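How to Label Flower-Arranging Demonstrations Without Losing Your Mind

Posted 2024-07-23 by Binta Akande

If you came from the first Multo write-up, you already know the result: a policy trained on demonstrations cut into labeled phases did better at picking up artificial flowers than the same policy trained on whole, uncut ones. Several people wrote in to ask how we did the cutting. The answer is slowly, and with snacks. Here are the steps.

What you need

A set of recorded demonstrations with the fixed view and the wrist view synced to each other. We used 123. The original plan said 2,000, and the original plan was written by people who had never tried to pick up a hydrangea by its stem.
A labeling tool that lets you scrub one step at a time. Ours is called Plillusik and it crashes if you resize the window. Do not resize the window.
2 labelers who are still on speaking terms.

Step 1. Agree on what a phase is

We use five: reach, close, lift, carry, place. Write down the start of each one in a single sentence before you open any recordings. Ours for "lift" says: the first moment the stem's lowest point is off the table. Dinesh Sandhu wanted "the first moment the gripper moves up," and we lost an afternoon to it. The trouble with his version is that a fake stem bends. The gripper can go up quite a way while the far end of the flower stays exactly where it was, thinking about it.

Step 2. Do the fixed view first

Go through each recording at normal speed and drop rough marks. Don't fuss. You are looking for the big changes: the arm starts toward a flower, the fingers come together, the head leaves the pile. Mark these in pencil, so to speak. Everything gets moved later.

Step 3. Fix the close and lift marks in the wrist view

From the side, a gripper pushed into a bunch of petals tells you very little about what it has hold of. The wrist view has its own habits, mostly leaves, but the stem usually shows up well enough to settle the argument. If neither view settles it, use the "unsure" tag and move on. We dropped unsure stretches from training and the sky stayed up.

It helps to keep a few stills open next to the tool while you work. These are the ones on our wall.

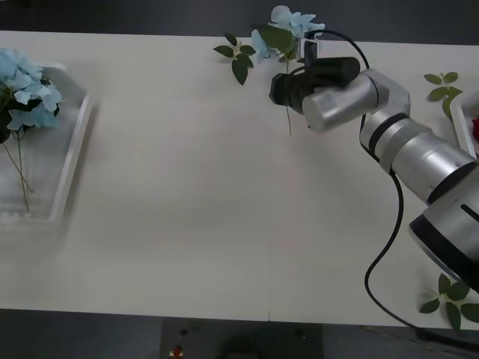
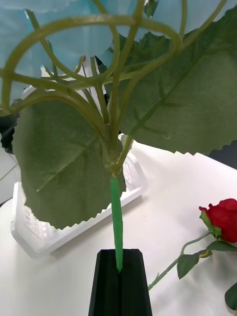
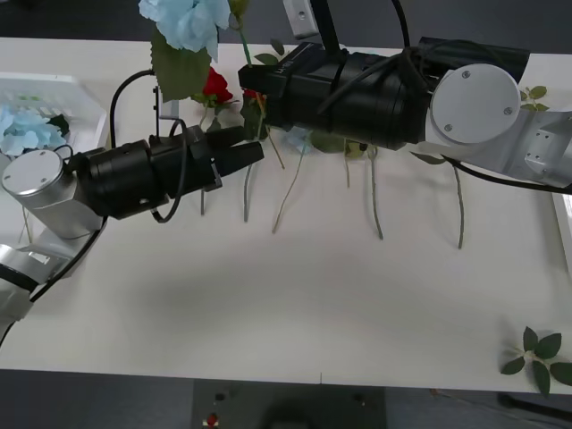
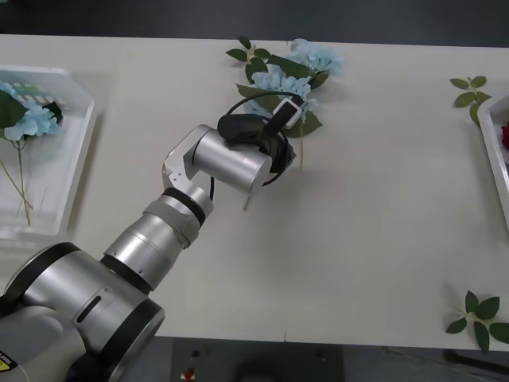

Reference stills for labelers: artificial flowers on the white table, wrist view second, fixed view for the rest.

Step 4. Label the object as well as the phase

"Carry" isn't enough. Write "carry, blue hydrangea" or "carry, red rose." With loose leaves and stems lying on the same table as the blooms, a plain phase label leaves the model guessing which bit of greenery mattered. Our first batch skipped this and the policy developed a deep interest in leaf sprigs.

For recordings with two arms, give each arm its own track. Nisha Dixit tried putting both on one track with a slash between them. We have since put them back.

Step 5. Swap and compare

Each labeler redoes 13 recordings from the other's pile without looking at the existing marks. Compare the starts of each phase. Small differences are fine, and we average them. If you disagree about which flower was picked, stop and watch it together. Ju-won Wi and I had one of those, and I was wrong, and it has been mentioned.

Step 6. Export and check the order

Run a quick script that looks for phases out of sequence. A "place" before a "lift" means somebody's finger slipped. A "close" followed by another "reach" is probably a real retry. Keep those! The retries were the most useful part of our set, and the uncut training runs seemed to get the least out of them.

A known problem

Tangled stems. If two flowers come up when one was meant to, we label the intended one and add a "passenger" tag. Lụa Lương thinks passengers should get their own track. She may be right, and she is welcome to relabel them.

Next page: training settings, and why the Kasprzak loader wants your file names in lowercase.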